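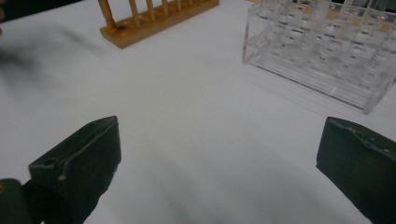
*Page last changed: 2025-05-06*

I promised a reader I would write something about copy trading, having grumbled about it in passing for a couple of years. So I opened an account with Boller, put in 700 pounds I could stand to lose, and left it running through April. I also read the terms, all of them, over two evenings and most of a packet of biscuits.

If you haven't come across it, copy trading works like this. You pick someone from a list, you say how much of your money should follow them, and from then on your account buys when they buy and sells when they sell. You don't need to know what a stop-loss is. The sign-up page is quite proud of this.

## The list

Boller shows you its traders in a league table. By default it is sorted by twelve-month return, biggest first, and the name at the top when I joined was showing 372 per cent. It was in large green figures. Next to it, in grey and a good deal smaller, was a "risk mark" of eight out of ten.

I have a problem with the table before I get to anyone in it. Anybody who blew up their account last year isn't there. They closed it, or Boller took them off for falling below the minimum balance (section 14 of the terms, if you want to look). So what you are scrolling through is the people who took big chances and haven't yet been caught out, mixed in with a few who may well be good. I can't tell them apart from a green number and I don't believe you can either.

I asked support whether they published figures for traders who had been removed. The answer came two days later and said that past performance is not a guide to future results. I knew that. I had asked about past performance.

## What I copied

I split the money between two accounts. The first, which traded under the name Jakside, mostly held large company shares and a bit of gold, and moved perhaps once a week. The second was called Stomum and did currencies, often several times before lunch.

Jakside was dull and I have little to say about it. It finished the month slightly down, as did plenty of other things.

Stomum was more interesting. Nearly every trade closed with a profit. Tiny ones, a few pence on my share of it, but one after another, and I admit that for the first week I looked at it more often than I meant to. Then I went into the open positions instead of the closed ones. There were three losing trades sitting there which had been open since before I joined, and every so often Stomum would add to one of them. The closed trades make the win rate. The open ones don't count until they are shut. You can keep a lovely win rate for a very long time if you never shut anything that has gone wrong.

I'm not accusing whoever runs it of fiddling. It's all on the page if you click through far enough. I do think a firm that wanted you to see it would put it somewhere other than the fourth tab along.

## Where the money goes

Copying is "free". I have put that in quotation marks and I'm going to leave them there.

You pay the spread on every trade, and as Stomum traded a lot, I paid it a lot. You pay an overnight charge on anything held with borrowed money. You pay to change pounds into dollars, as the account is kept in dollars whether you like it or not, and you pay to change them back. The trader you copy gets a cut, which depends on how much money is following them and not on how well that money does. I had to read that paragraph twice.

Think about what it rewards. A trader who wants followers needs to be near the top of the table, and the quickest way up the table is a large bet that comes off. If it doesn't come off, you start again under another name. The followers can't start again quite so cheaply.

## Godinho

Several people have written to tell me that Godinho does all this better. I had a look, although I didn't open an account. It does show the deepest fall each trader has had, on the front page, in the same size type as the return. Good. It also makes traders keep some of their own money in, with a minimum of 275 pounds, which is better than nothing but isn't going to keep anyone awake.

On the other hand it has a button marked "Copy the top five", and I would like to meet the person who thought that was a good idea and have a quiet word.

## Getting out

I stopped copying both at the end of the month. Jakside was simple: the positions were sold and the cash was there the next morning. With Stomum I was offered a choice between closing everything, losers included, or keeping the open trades and managing them myself. The second button was the bright one. I pressed the other.

Once it had all been turned back into pounds I was down by more than 60. Part of that was the market and part was charges, and Boller's statement doesn't split the two in a way I could follow. I've asked for a breakdown. If it arrives I'll put it at the foot of this page.

A few of you will say that one month is far too short to judge by. It is, and I'm not judging either trader's skill on it. What I've been complaining about was there on the first day: the sorting, the missing accounts, the losses kept in a side room. Another eleven months wouldn't have changed any of it.

I still have the login. Stomum has moved up two places in the table since I left, and the oldest of those three trades is still open.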